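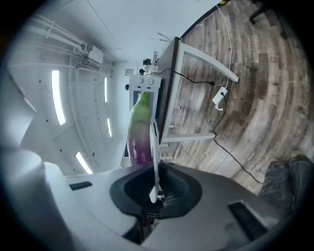

把手伸给机器：Getetti的一天

早上开工前，Usha Varma先擦镜头。她用的是一块眼镜布，先在袖口上抖两下，再顺着镜头的边缘转一圈，最后对着窗户看有没有指纹。擦完镜头擦手指，夹爪的手指。手指内侧容易沾东西，前一天夹过面包袋，就会留下一层很薄的油，下一次夹杯子时会打滑。打滑的那一条录下来，就只能标成废条。

Varma在Getetti做采集员，公司在Sondum，租了一栋旧办公楼的底层。楼里隔出几个房间，有的像厨房，有的像书房，有的什么都不像，只有桌子、插座和一些家电。采集员每天的工作，是拿着一只手持夹爪，在这些房间里做家务：拿起，放下，推开，倒出来，叠好，再摊开。手持夹爪上装着广角相机，相机看到什么，学习系统将来就看到什么。

她的工作时间大部分用来重复。同一个动作，换一个起点做一遍，换一个人做一遍，换一盏灯做一遍。她说，刚来时以为自己会觉得烦，后来发现最难受的是脖子。

从屏幕上看自己的手

采集员很少看到自己录下来的画面。看画面是隔壁检查组的工作。但Getetti要求每个新人在上岗前先看几个小时的旧素材，看完才准碰夹爪。

旧素材看起来有点怪。画面是圆的，四角发黑，下半截被夹爪的外壳占满，灰白色的曲面围着中间一个深色的凹槽，细细的白色手指从里面竖起来。镜头太广，直的东西都弯了，桌子像是要滑走，地板一块一块绕着边缘拐过去。如果采集员坐在地上，画面边缘还会带到裤腿。

新人看完通常会问，为什么不换一个正常一点的镜头。培训的人会给他们一只普通镜头的夹爪，让他们去拿桌上的胶带。手伸到一半，胶带就从画面里消失了，手指挡住了一块，外壳又挡住了一块，剩下的部分全是桌面。换回广角，胶带、桌子、灯、房间另一头的门都还在。模型要靠这些东西判断手在哪里，少了它们，它只知道自己面前有一块棕色。

Varma当时记了笔记，只有一行：手动得再快，周围的东西要在。

后来她自己带新人，也让他们先看灯。灯在画面里最稳定。人蹲下，灯就往一个方向走，人转身，灯就绕着圈走。定位程序很喜欢墙角、灯管、管道和插座这一类东西，不喜欢大面积的白墙。房间里凡是太干净的墙，公司都贴了东西，有旧挂历，有儿童画，有一张过期的电梯检验表。检验表效果最好，上面的格子很细。

一条是怎么录的

“一条”是他们的单位，意思是从按下开始到按下结束的一次完整动作。条的长度没有硬规定，工单上只写上限。拿杯子这类任务的上限是40秒，超过了自动截断，截断的那条作废。

开始之前，采集员要把夹爪放到校准架上，等指示音响一声。然后拿起来，在空中慢慢画一个横着的八字，让程序找到自己在房间里的位置。八字画完，手回到起点。起点由工单给出，有时是桌子左边，有时是腰的高度，有时是地上。

接下来做动作。动作本身没有什么可说，看见杯子，过去，合上手指，抬起来，放到托盘里，松开，退开。最后一步“退开”经常有人忘。手指松开后如果立刻按结束，模型学到的就是松开以后停在原地，等到真的机械臂来做，它会把手指留在杯口旁边，一转身就把杯子带倒。Zidov的人在二月来过一趟，带来的机械臂就是这么把一排杯子带倒的。那批素材后来全部补录了退开动作，补录由Varma和另一位采集员做，前后用去一个星期。

录完一条，采集员看一眼夹爪背面的小灯。绿灯说明定位没有丢，黄灯说明中间断过，要不要留由检查组定。红灯就重来。

Varma有一个习惯，每录完一条就把东西放到和刚才不一样的位置，哪怕工单没有要求。放的时候不看。她试过认真地“随机”摆放，检查组把那一批的位置画成点，点排得很整齐，像有人在桌上画过格子。后来她就把脸转开再放。

有经验的人和没有经验的人

Getetti招人时不要求背景。现在的采集员里有做过裁缝的，有在超市上过货的，有刚毕业的，也有退休以后来的。入职测试是用夹爪把一叠纸杯一个个分开。

测试并不看快慢。考官要看的是手有没有停顿。人遇到难处会停下来想，停的时候手悬在半空，什么也不做。模型学到这种停顿以后也会停，而且停得没有道理，因为它看不到人在想什么。有一批早期素材就有这个毛病，训练出来的系统走到杯子前面会悬着，悬很久，有时候就一直悬下去了。检查组管这叫“发呆”，发呆的条要剪掉或者重录。

做过裁缝的那位几乎不发呆，但她有另外的问题。她太熟练，熟练的人会省动作。她拿布的时候，手指碰到布边会轻轻一捻，布就分层了，一捻只有一瞬间，相机看不出来。从画面上看，布像是自己分开的。工程师把这批素材拿去训练，机械臂到了布边也碰一下，布当然没有分开。她后来学着把捻的动作拆开，先压，再往后推，再合拢，慢得让自己难受。

相反的例子也有。一位刚毕业的采集员动作笨，每次夹瓶盖都要夹第二次才夹住。他以为这些条会作废，检查组却全部留下了，还专门让他多录。第一次没夹住，退一点，对准，再夹，这一段对模型很有用。只看过成功的系统，一旦失手就不知道该怎么办。

问题是这种失手不能演。公司试过让熟练的人故意夹空，录出来的素材看着很假，手在夹空之前就已经开始往回退了。工单上现在写的是“自然失误保留”，没有“请失误”这一项。

物件表

储物间里有一面墙的架子，架子上的东西都登记在一张物件表里。表上现有162件，每件有编号、名称、重量和备注。备注栏什么都写：把手松，盖子换过，夹久了会变形，不要放在窗台上。

名称这一栏最费事。早期由各人自己起名，于是同一个东西在不同的日子叫不同的名字。勺子叫过长勺、汤勺、大勺。一块海绵被叫作海绵、擦、黄的。等到要给素材配文字说明时，检查组发现表里有几件东西对不上号，只好一件件从架子上拿下来，对着画面认。

有一件上半截是亮绿色、下半截是紫红色，中间过渡处发白，底是圆的。有人说像个瓶子，有人说是萝卜一类的玩具。从夹爪的镜头看过去，手指还会遮掉它右边的一块，更说不清。表上的名字改过好几回，后来定为“绿紫”，因为颜色没有争议。文字说明里则同时保留几种叫法，将来有人对机器说“把那个瓶子拿来”，或者说“把萝卜拿来”，都算说得通。

检查组对这个决定有过争论。一种意见是名称必须唯一，否则模型会混淆。另一种意见是人说话本来就这样。争到最后，两种标注都做，一套给训练用，一套给检索用。维护两套名称的工作落到了检查组最年轻的人头上，他在表格里用颜色区分，红色的格子不许改。

物件的挑选也有讲究。颜色鲜明的东西容易看清，但架子上不能全是颜色鲜明的东西。工程师最想要的是透明杯、黑色袜子、不锈钢盆和塑料袋。透明杯在白灯下面几乎看不见，黑袜子放在深色桌面上像一块阴影，不锈钢盆里能照出夹爪自己。塑料袋每次的形状都不一样，录多少条都不够。

Varma最不喜欢的是硬币。夹爪的手指对硬币来说太厚，必须先把硬币推到桌边，让它探出去一半，再从上下夹住。十次里总有几次掉到地上，滚到柜子底下。储物间门后挂着一根带磁铁的棍子，可惜他们用的硬币不吸磁铁。

两百条够不够

工单的下达方在楼上，那里坐着Pisharody项目的人。Pisharody是一个面向家庭和小型厨房的抓取系统，训练在楼上做，素材在楼下采，测试用的机械臂由Zidov提供。楼上的人穿拖鞋，楼下的人穿防滑鞋，这是在楼梯上分辨两边的办法。

每个任务起步要200条，由2个人分着录，每人一半。之所以分人，是怕模型学到某一个人的手。左撇子的素材单独编号，身高也登记，因为高个子的人拿夹爪时镜头总是朝下，矮个子的人则常常把天花板也录进去。坐在地上录的更明显，镜头朝上一仰，灯管和管道占去画面的一大块。

200条是起点，录完后先训练一次，看机械臂能不能在没见过的摆放里做完任务。做不完，楼上的人就去看它错在哪里，然后回来补工单。补的工单比起步的工单难看得多，起步工单写“拿杯子放进托盘”，补的工单写“杯子在托盘右后方，把手背对夹爪，台灯开，托盘内已有一只杯子”。

Varma留着一张补工单，贴在更衣柜里面。上面要求把杯子放倒，杯口朝墙，离墙一根手指的宽度。她做了一上午。夹爪从上面下去会碰墙，从侧面进去又张不开，最后只能先把杯子拨出来一点，再扶正，再拿。拨这一下，工单里没有写。她录完去楼上问能不能这样做，工程师看了画面，把“拨出”加进了动作表，从此它有了自己的编号。

她说这是她在公司里发明的唯一一样东西，然后又说，小孩也会。

关于数量，楼上楼下看法不同。楼下觉得越录越没有区别，到后面每一条都像前一条。楼上的说法是，像就对了一半，剩下那一半在角落里。他们会从一大堆素材里挑出一条很普通的，指出台灯的反光刚好压在杯沿上，或者采集员的袖子进了画面，而手没有受影响。这样的条多了，机械臂在别的房间里看见反光和袖子就不会慌。采集员听完点头，回去接着录，照样觉得每一条都像前一条。

地板、线和桌子

真正的房间不整齐，所以采集用的房间也不收拾得太整齐。插线板放在地上，线从桌子下面绕过去，椅子不推到底。新人有时会好心把线理好，结果当天的素材和前一天的接不上。现在墙上有一条规定，收拾房间要先登记。

规定也有例外。线不能横在走道上。采集员眼睛看着夹爪前面的东西，不看脚下，去年有人被线绊了一下，人没有摔，夹爪摔了，手指断了一截。备用手指是楼上打印的，当天就换上，但新手指比旧的白，检查组看画面时一眼就能认出从哪一条开始换的。模型能不能认出来，没有人敢保证。后来公司把手指定期更换，新旧混着用，谁也不许给自己的夹爪挑颜色。

桌子的高度一共有几种，工单里会指定。地面任务单列一类，因为人在地面上的姿势很不一样。有人跪，有人蹲，有人直接坐下来，腿伸在一边。工程师起初要求腿不许入画，录了几天，采集员们的腰都受不了，要求就取消了。将来机械臂工作时，旁边很可能也有人坐着，有腿在画面里没有坏处。

家电也要用到。带旋钮的那几台最受欢迎，因为拧旋钮是单独的一类任务，夹住、转、松开、退回来、再夹住，手腕的角度到头了就得倒一次手。人的手腕做这件事很自然，拿着夹爪做就很别扭，Varma说头几天做完，晚上拧牙膏盖都觉得手不是自己的。

检查组的下午

检查组的房间没有窗，灯调得很暗。四个人坐成一排，每人面前是一块屏幕，画面以双倍速度走。他们要在每一条上标三个时间点：手指碰到物体，物体离开支撑面，手指松开。标完再选一个等级。

等级里最常见的是“可用”。其次是“可用但有遮挡”。最少见的是“优”，有几个检查员从来没给过优。给没给优不影响采集员的收入，但是采集员都知道自己有没有拿到过。

标时间点听起来简单，碰到软的东西就难了。夹一块毛巾，手指什么时候算碰到？毛巾鼓起来一个角，手指先碰到这个角，角塌下去，手指继续走，走到桌面附近才真正夹住。组里的规定是以夹住为准，理由写在一份很长的文档里，文档改过很多版，最近一版注明的日期是10月15日。新版主要加了一节，讲塑料袋。

塑料袋那一节写得比毛巾还长。里面说，如果袋子因为夹爪靠近带起的风而移动，不算碰到。如果袋子粘在手指上，松开以后没有掉，松开的时间仍以手指张开为准，另加一个“粘附”标记。粘附标记用得多的是冬天。

检查员看多了，能认人。他们不看编号，只看手进来的路线，就知道是谁录的。Varma的路线偏低，贴着桌面走，到跟前才抬一下。做过裁缝的那位从高处下来，很直。毕业不久的那位会先停在旁边对一对，再进去，这个停很短，没有短到不算发呆，也没有长到要剪。检查组为他定过一个界线，写在文档的附录里，没有提他的名字。

能认出人来，从训练的角度看是一件要小心的事。楼上做过一次试验，把素材里的人打乱，让系统只看画面猜是谁，猜得相当准。试验之后，工单分配就改了，不再让同一个人连续录同一类任务，录一阵就换房间。Varma喜欢这个改动，原因和模型没有关系。以前她整天在厨房那一间，现在能去有窗的那间。

换到机械臂上

每隔一段时间，采集员会被请到楼上看测试。Zidov的机械臂固定在一张桌子旁边，末端装的夹爪和楼下手持的那只一样，相机也在同样的位置。这样做是为了让画面对得上，在机器眼里，楼下录的和楼上看到的应该是同一种东西。

看测试时不许说话，也不许在桌边挥手。采集员们站在一条黄线后面。机械臂动起来比人慢，先抬一点，然后往前，走的路线说不上像谁。到物体前面，手指张开，下去，合上。有时候合得太早，推着杯子走；有时候合得刚好，抬起来，停一下，放进托盘，退开。

退开的时候，Varma会看一眼当时和她一起补录的那位同事。

测试失败的原因，有时和手没有关系。有一次机械臂连续几遍把杯子放到托盘外面，偏的方向和距离都一样。工程师查了一天，发现楼下那批素材录制时，校准架被人挪过，挪了不到一个手掌。那一批全部重新对齐，架子从此用螺丝拧在桌上，螺丝旁边写了“勿动”。又有一次，系统怎么也不肯去拿放在左边的碗。查下来，是采集员里右手持夹爪的多，左边的碗在素材里总是最后才被拿，而不少条录到那里已经到上限截断了。系统看到的碗就一直留在左边。

这类问题靠多录是解决不了的，得回去看录的时候发生了什么。楼上因此要求采集员每天写日志，写得越琐碎越好。Varma的日志有几条是这样的：上午窗帘开一半。三号桌晃，垫了纸。隔壁装修，下午地面有震动。绿紫放倒会滚，改放托盘里录。中午以后换了手指。

工程师说他们查问题时先看日志，再看数据。日志里没有写的，就下楼去问。问的人多了，Varma在桌上放了一个本子，请他们先把问题写下来，她录完一条再回答。

报酬和腰

采集员按小时领钱，不按条数。公司试过按条数，一个月就停了。按条数的那个月，动作都变快了，退开变短了，物体的位置也越来越靠近起点。检查组退回了很多，采集员不服气，因为每一条单独看都没有违反规定。

改回按小时后，每小时有固定的休息，休息时夹爪必须放回架子上。一只夹爪不算重，拿在手里一会儿没有感觉，拿一上午，手腕外侧会发酸，接着是肩膀。老员工会把肘部贴在身体上，用转身代替伸手。这样录出来的素材，镜头移动得更平稳，但手能到的地方变小了。公司为此请过一位理疗师来看，理疗师的建议是两种姿势轮着用，工程师的建议恰好也一样，两边都满意。

更衣室里有护腕，有热敷袋，还有一张供人躺的垫子。Varma午休时躺在上面，手放在肚子上，手指会不自觉地张开合上。她自己没有发现，是别人告诉她的。

她在家里也有一些变化。拿东西前会先绕到能看清的一侧。放下杯子后手会停一停，再退开。母亲问过她为什么放个杯子这么慢，她说习惯了。

下一批

Getetti接下来要录的是门。柜门、抽屉、冰箱门、带弹簧的垃圾桶盖。门的麻烦在于它会动，而且沿着自己的路线动，手必须跟着走。跟得太紧，手指会从把手上崩脱；跟得太松，门又弹回去。楼下已经腾出了一间，墙上装了几种柜子，把手各不相同，有圆的，有长条的，有凹进去的。凹进去的那种，夹爪伸不进去，只能用一根手指去勾，勾的动作还没有编号。

Varma这几天在试。她站在柜子前面，夹爪横过来，一根手指探进凹槽，整个身子往后退半步，门开了，夹爪没有跟着脱出来。她把门推回去，又做一遍，这次夹爪的外壳碰到了旁边的柜门，发出一声响。楼上的工程师蹲在一旁，拿手机拍她的脚。他想知道退半步是退多少，这在夹爪的画面里看得出来，但是他要和人的位置对一下。

工程师问她，能不能脚不动，只动胳膊。机械臂没有脚。

她试了，肘部往后收，收到身体旁边就再也收不动了，门只开了一条缝。她看了看缝的宽度，把夹爪抽出来，从侧面插进缝里，手指撑住门的内沿，往外推。门开到底，碰在墙上。

工程师让她再来一遍，慢一点，然后在本子上记下两行：先勾，后推。她把门关上，夹爪放回校准架，等那一声响。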